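My aunt bought Telo to clear the table after supper. It had two blue fingers and it was very polite with plates. Of 89 cups in its first month it broke 2, and she forgave both.

Crumbs it did not understand. It went over them slowly, like a person reading a letter in a foreign language, and then it waited. My aunt took the cloth and did it herself -- she did not complain.

"In Golestani they have one that folds shirts," I told her.

"And who irons?" she asked.
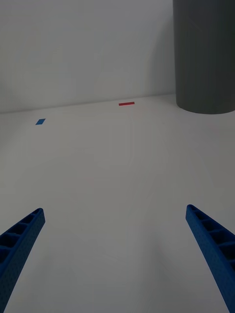
Skidimcombe, June

Dear aunt, I now work where they teach them. The fingers are open over a white surface, with one small red piece and one small blue. I wait beside it, and I keep your cloth in my pocket.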